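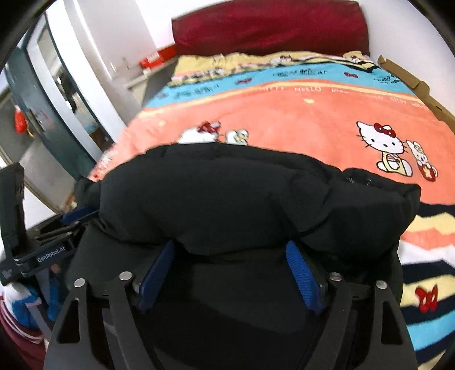 3.2 Sorting outer garments on the bed

In most of the households we visited, the bed was the main working surface for clothing. Participants brought the garments from the wardrobe, the hallway hooks or the drying rack, put them on top of the blanket, and decided there what should be folded, hung or stored until the next cold season. We call this stage "bed sorting". It is different from folding at a table, which was common only in the homes in Plondton where a separate laundry room exists.

Padded jackets caused more difficulty than any other category. A shirt or a pair of trousers keeps its fold when it is put down, but a filled garment opens again as the air returns to the chambers. Of the 671 handling episodes in our record, 134 concerned quilted or down-filled pieces. The episodes were coded by the first author and checked by Temitope Garba, and disagreements were discussed until one code was agreed.

Figure 3. Black quilted garment, bunched into a thick roll and held over a bed with a patterned fleece blanket.

The form in Figure 3 is what we code as a "bunched roll". The garment is gathered across its width and the sleeves are not treated separately. Participants in Lemlow preferred this form when the jacket had to be moved only a short distance, for example from the bed to a storage bag. When the jacket was going to a shelf, they more often laid it flat with the front closed, turned the sleeves to the back and pressed the air out with the forearm. The second method takes longer, and several participants told us that they use it only in April, when the winter clothes are put away.

The cover of the bed also had an influence on the work. On fleece, light garments stayed where they were placed, and participants could make piles close to the edge. On smooth cotton covers the padded jackets slid, especially those with a nylon shell, and were frequently moved to the centre of the bed. We did not expect this effect and our protocol had no field for the bed cover, so it was added after the first visits in Carrillo. For the earlier visits the cover was coded afterwards from the images where this was possible.

A further observation concerns colour. Dark jackets were easily found on a bright or patterned blanket, while small items such as socks were sometimes overlooked among the printed figures and lettering of children's bedding. One participant in Pendum always spread a plain grey sheet over her son's blanket before she began. We return to this habit in Section 4.1, where the preparation of the surface is treated as a separate step of the task.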